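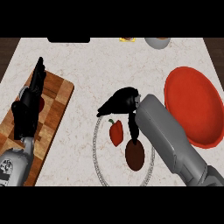
A member from the Gourlay side asked that the minutes record an objection to the route change before anything else was taken up, as the earlier draft left it out. The objection is that the rally permit names Werevex Plaza as the end point, and the march would now stop two blocks short of it. Recorded.

Skasasness Coalition for Safe Schools
Minutes, June planning meeting
Called to order 6:30 p.m. Quorum present.

1. Minutes of prior meeting
Approved with the correction above.

2. Route and permit
City permit covers 3276 participants. Online sign-ups stand at 1705. Motion to keep the end point at Werevex Plaza and file the amended map with the city clerk. Carried, one abstention.

3. Marshals
The permit requires one marshal per 100 participants at full capacity, so 33 are needed. 20 have completed training. A second training will be held at the Trirko Street library at 7 p.m., date to be set by the marshal lead. High school students may serve as greeters but not as marshals.

4. Sound and stage
Rental quote received: $700, generator included, delivery extra. Question raised whether the quote covers a second microphone. Vendor to confirm in writing. Approval deferred.

5. Speakers
Four student speakers, three minutes each. Candidates for office may attend but will not be given stage time. Request to reconsider the candidate rule failed for lack of a second.

6. Other business
Bus from Gourlay: deposit still unpaid. Carried over.

Adjourned 8:05 p.m.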